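**Sujetar con dos manos: una norma para los brazos gemelos**

La guía interna de Betbridge sobre manipulación bimanual, revisada en mayo, dedica su capítulo más extenso a los objetos frágiles y transparentes. Establece que todo tubo de vidrio se practique primero sobre una superficie textil y que la fuerza de cierre de los dedos quede registrada en cada ensayo. Exige, además, 300 repeticiones por tarea antes de autorizar cualquier cambio de velocidad.

El cableado externo recibe un apartado propio -- debe revisarse al comienzo de cada turno, con los brazos en reposo --, y la fijación de las correas se comprueba a mano. 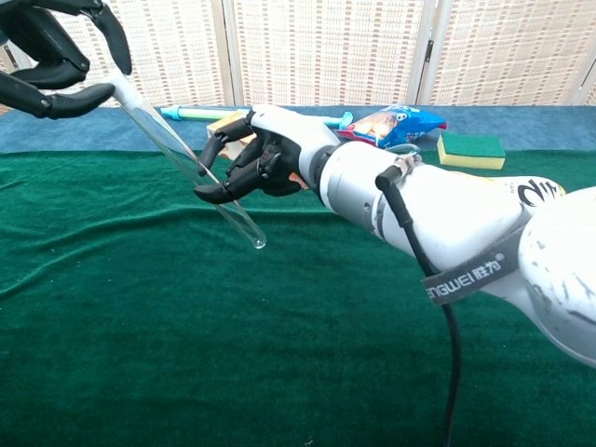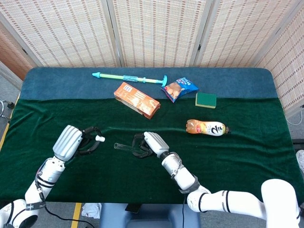 Tubo de vidrio sujeto por una mano robótica de dedos negros, sobre paño verde.

Yuzuki Morikawa objeta que 300 repeticiones no bastan cuando el objeto pasa de una mano a otra, y propone elevar el mínimo a 400, con una pausa de inspección cada 90. A su juicio, la norma regula bien el agarre y deja sin definir el instante de la entrega.

La propuesta se encuentra en estudio. Entretanto, los talleres de Vundimel aplican el texto vigente y anotan las entregas fallidas en un registro separado.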